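4 min read

Call for Participants: Demonstration Operators, Household Object Handling

Munent is recruiting operators to record manipulation demonstrations with hand-held grippers. The work supports Brastano, a policy-learning project covering ordinary tasks at desks, shelves and kitchen counters. Sessions start in March and run in furnished rooms at the Rallis site. There are 80 places.

Scope of work

Operators perform short tasks with one or two hand-held grippers. You hold the handle, close the fingers on an object, move it, release it and return to the start pose. Each recorded attempt is one episode. The full collection target is 3,000 episodes, of which 2,000 involve books, folders and other flat items.

Flat items are the hard part of the set. A thin book lying on a desk gives the fingers very little to close on, and covers flex when they are lifted from one side. We want demonstrations that show how a person gets past this: pushing the item to an edge, tilting it, pinching the spine, or passing it between two grippers. We do not script the grasp. We do require that it be completed with the grippers only, with no help from a free finger.

A smaller share of episodes is recorded by remote control. In these the operator sits at a leader arm and drives a follower arm through the same task list. Remote sessions are slower and are assigned after an operator has passed the hand-held check.

Desk tasks, picture books:
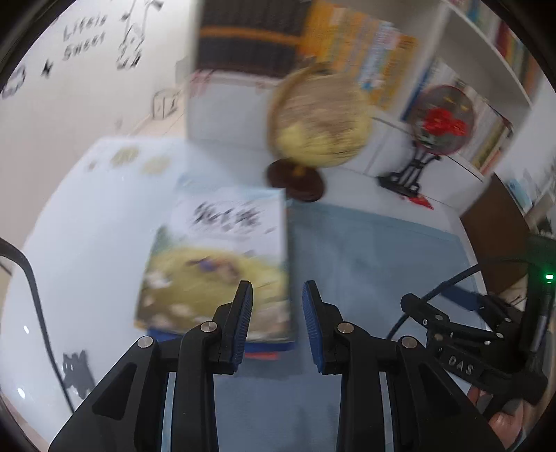
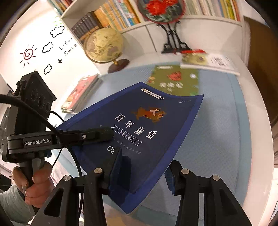 Typical tasks on the current list:

- Pick up one book from the desk and place it on a stack
- Square a stack so that the spines line up
- Turn a book so that its title faces the operator
- Move a small object off a cover, then close the book
- Return a book to an upright row on a shelf

Task cards are issued at the start of the session. Object positions are changed between episodes, and you will be asked to vary your approach angle. Speed is not scored. Smooth motion is — an episode with a jerk or a mid-air regrasp is kept only if the task card allows it.

Requirements

- 18 or older
- Full use of both hands; left-handed operators are welcome
- Able to stand at a desk for 50 minutes at a time, with breaks between blocks
- Able to follow written instructions in English
- No jewelry on hands or wrists during recording
- Available for at least two sessions per week

No background in robotics is needed. Experience with assembly, packing, instrument repair or similar close handwork is useful and should be mentioned in your application.

Training and check

Training takes one half-day and is paid at the session rate. It covers calibration, start and stop signals, cable handling and how to mark a failed attempt. Failed attempts are to be marked, never deleted. The check consists of ten episodes reviewed by the data team at Davetti, which handles quality control for the project. Operators who do not pass may repeat it once.

Pay

$112 per session. A session is three hours including breaks. Travel is not reimbursed. Payment is made every second Friday.

Data and consent

The grippers record video, finger opening and hand pose. Hands and forearms may be visible in the recordings. Audio is not stored. Participants sign a consent form before training and may withdraw at any time; the form states how recordings made before withdrawal are treated.

How to apply

Use the application form on the operator page. Give your weekly availability, dominant hand and any relevant handwork experience. Do not attach a photo. Applications are reviewed in the order received, and places are offered until all are filled.

Comments (3)

deskjockey: Is the remote-control part paid the same? The pay section only gives one number.

Munent recruiting: Same rate for both.

p_tarn: Did the check last round. Practice opening the fingers slowly — most of my rejected episodes were from letting go too fast. The thin paperbacks are the worst.

Contact | © Munent | Back to top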